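Momano: Manipulation Software for Small Household Items
Progress report to Kusalska, second reporting period
Prepared by Yaneth Mosquera, Pidberg
Date: 2026-04-13

1. Scope of this report

This report covers work packages 2 (perception), 3 (planning and control) and 4 (tooling). Work package 1 closed in the previous period and is mentioned only where its output has been changed. Hardware spending is reported separately by the finance office.

The task family under study is the sorting and boxing of small mixed items on a soft, patterned surface. Demonstrations are recorded with hand-held grippers, and the policy is trained from the gripper views.

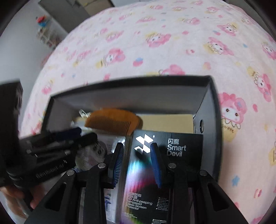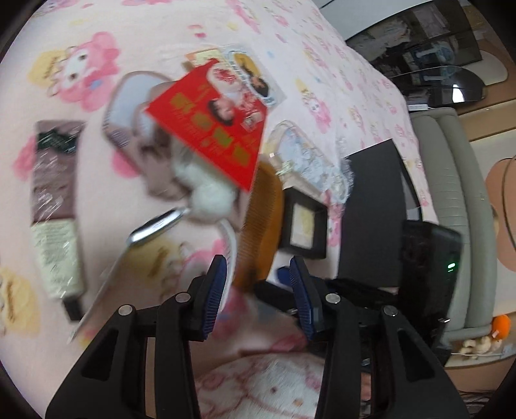

Figure 1. Gripper views from the sorting task. First: a comb and packaged items inside the open black box, with a second gripper entering from the left. Second: mixed items on the printed sheet, with the comb between the open fingers and a small open black box further right.

2. Summary of status

Perception is on schedule. Jaw tracking and item segmentation are both in daily use. Segmentation of clear packaging remains below target.

Planning and control is one milestone behind. The two-arm planner runs in simulation and on the bench, but the release condition for milestone 3.2 has not been met. The reason is given in section 4.

Tooling is ahead of plan. The review tool, Condori, was released internally and has replaced the earlier set of scripts.

No change to the total budget is requested. One change to the milestone order is requested in section 7.

3. Work package 2: perception

3.1 Jaw state

The opening between the fingertips is not measured by a sensor on the hand-held units. It is recovered from the picture. The first version looked for the blue fingertip pads by colour and took the distance between them. This failed when a pad was hidden by an item, and also when a blue item came close to a fingertip.

The second version, written by Percy Nina, tracks the round silver pivot pins on the linkage. The pins move along known arcs as the jaws open and close, and one visible pin on each side is enough for a solution. The pads are now used only as a check. If the two estimates differ by more than the set tolerance, the frame is marked and the pin estimate is kept.

Remaining faults are of two kinds. Bright reflections from shiny wrappers are occasionally taken for a pin. Very fast closing motions blur the pins into short streaks and the fit is then rejected. The first fault has been reduced by restricting the search to a mask of the region in which a pin can physically be. The second is handled by interpolation when the gap is short. Longer gaps are sent for review.

3.2 Second gripper in view

In two-handed demonstrations each camera will often see the other tool, as in the first view of Figure 1. The other tool is usually close, blurred and partly outside the field. The earlier segmentation model gave it an item label, which put false grasp targets into the training data.

A separate tool class has been added. The model was retrained with the other gripper and the hand holding it both labelled as areas to be ignored by the grasp target module. They remain available to the collision module, which needs them. Jhair Ayala has confirmed that no false targets of this type are present in the current validation set.

3.3 Items

Results on the validation set are as follows. Segmentation of opaque items meets the target. Segmentation of clear or glossy packaging stands at 73 per cent of items correctly outlined, against a target of 80 per cent.

The errors fall into groups. Glare splits one package into several pieces. The outline of a clear wrapper is placed at the printed content inside it, so that the free edge of the wrapper is missed. Where a clear package lies over another item, the print of the lower item is given to the upper one. A smaller group concerns packaging with a strong colour gradient, where the model places a boundary inside a single face of the package.

The printed sheet was chosen at the start of the project as a hard background, and it has served that purpose. In early runs the model outlined the printed characters and ice-cream cones as items. The present model uses a short sequence of views in place of a single one, and asks whether the candidate moves relative to the surface as the camera moves. A flat print does not. False items from the print have fallen to a level at which they no longer affect planning. Folds in the fabric still cause some trouble, as a print lying over a fold does shift slightly between views.

Work in the coming period will concentrate on the free edges of wrappers. A polarising filter was considered and set aside, as it would require every hand-held unit to be modified and the earlier recordings would then no longer match.

3.4 Lens model

The wide lens gives a circular view with dark corners. The calibration delivered in work package 1 was good near the centre and poor towards the rim. It has been replaced by a model with more terms near the rim, fitted from a new set of board recordings. All earlier recordings have been reprocessed. Readers who hold exported poses from the first period should discard them.

4. Work package 3: planning and control

4.1 Two-arm planner

The planner takes the item outlines, the jaw state and the box outline, and produces a sequence of grasps and placements for both arms. It works at two levels. The upper level selects an item and assigns an arm. The lower level produces a path for that arm while treating the other as a moving obstacle with a known short-term path.

The upper level was rewritten by Ka-ming Hsieh in this period. The previous version picked the item with the highest grasp score. In a pile this led to items being pulled from underneath others. The new version builds a simple graph of which item rests on which, from the overlap of outlines and the order in depth, and will select only items with nothing resting on them. When the graph contains a loop, which happens with long items and with cables, the planner asks for a second view from another angle.

4.2 Placement in the box

Milestone 3.2 requires placement in an open box without contact between the fingers and the box wall. The release condition is 24 consecutive placements with no wall contact. The longest run reached so far is 11.

The failures have been examined one by one. The path to the box is sound. Contact takes place during release, when the linkage opens outwards and its outer arms come nearer to the wall than the fingertips do. The planner modelled the gripper as a closed shape during approach and as an open shape only once the release had finished. The swept volume between the two was not checked.

The correction is straightforward in principle. The swept volume is now computed in advance for a set of opening widths and stored. In use, the planner looks up the smallest opening that will free the item and checks that volume against the walls. Two consequences follow. The planner now needs a reliable estimate of item width, which it did not need before. It also rejects a number of placements close to the wall which a person would make without trouble by tilting the tool. Tilted placement is being added as a second option.

The corrected planner has passed its simulation tests. Bench tests are at an early stage and no run length is claimed for them here.

4.3 Control

The grip force loop has been changed from a fixed closing current to a short ramp which stops when the jaw estimate ceases to change. This applies to the powered grippers on the arms only. Rigid items such as the comb are held as before. Soft items are compressed less. The loop depends on the jaw estimate arriving on time, and a late estimate now causes the ramp to hold its present value.

One defect is open. After a stop requested by the operator, the ramp resumes from its last value even if the item has been removed. A fix has been written and is waiting for review by Wilson Ospina.

5. Work package 4: tooling

Condori is a browser tool for reviewing recordings. It shows both gripper views on a common time line, with the jaw estimate drawn below and rejected frames marked in grey. The reviewer can accept a recording, trim it, or return it with a reason chosen from a fixed list. Free text is allowed but is not used in the statistics.

The fixed list was revised once. The reason "poor view" was found to cover several unrelated faults and has been split into blur, blocked view and exposure. Recordings already returned under the old reason have been reviewed again.

Time alignment between paired units is now carried out on import. Each unit keeps its own clock, and the offset is found by matching the motion of one tool as seen by the other against its own pose record. Where the tools never see each other the import falls back on the start signal, and the recording is labelled accordingly.

Export to the training format is complete. Export to the open format named in the grant agreement is written but lacks documentation, and has been sent to Kusalska in that state.

6. Risks

Clear packaging. If the target is not reached by edge detection alone, the fallback is to have the planner treat every clear item as larger than its outline by a fixed margin. This would cost some valid grasps in dense piles.

Staffing. Percy Nina moves to part-time work on the project in August. The jaw tracking code has been handed over to Jhair Ayala, and its tests now run with every build.

Variety of surfaces. Most recordings use the same printed sheet. Results on other surfaces are not yet known, and no statement about them should be drawn from section 3.

7. Requests and next steps

We ask that milestone 3.3 (recovery from a dropped item) be moved ahead of the final test for milestone 3.2. The work does not depend on box placement and can proceed while the bench tests are running.

Planned for the next period:
- wrapper edge detection and a new validation run
- tilted placement, first in simulation and then on the bench
- closing of the grip ramp defect
- documentation of the open export format
- a first set of recordings on plain and striped fabric

Questions on sections 3 and 5 should go to Jhair Ayala, and on section 4 to Ka-ming Hsieh.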